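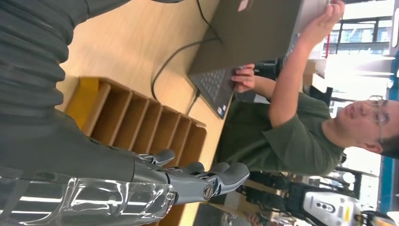 The town that kept its repair shop

Malte Thiele opened Prokel in March with 86 dollars in the till and a lease he could just afford. The shop fixes laptops, radios and the odd toaster. Most jobs come from people who live within walking distance of the main street.

The nearest service centre is in Clillireo, a long drive on a road that floods. Before Prokel, a cracked hinge or a tired battery usually meant a new machine. Thiele charges a flat fee to look at anything and tells customers plainly when a repair isn't worth the money. 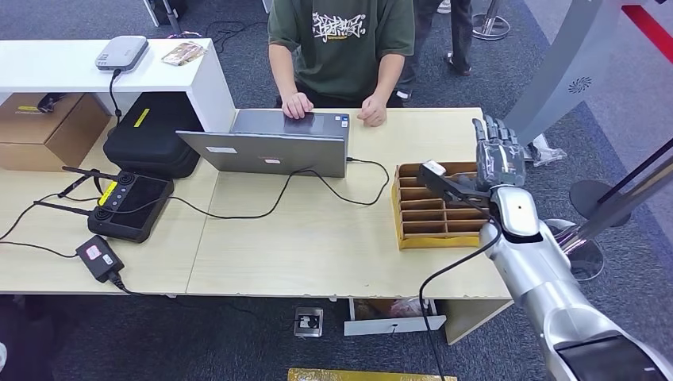

Parts are the hard bit. Some manufacturers won't sell to independents, so he buys dead machines in bulk and strips them. His last pallet cost 1,359 dollars and gave him enough keyboards to see out winter.

Kenji Crenshaw runs the hardware store next door and was doubtful at first. "I gave it six months," he says. He now sends people over, and stocks the small screws Thiele kept running out of.

Thiele would like an apprentice, but the wage subsidy he applied for is still being processed - he rings every Monday to ask.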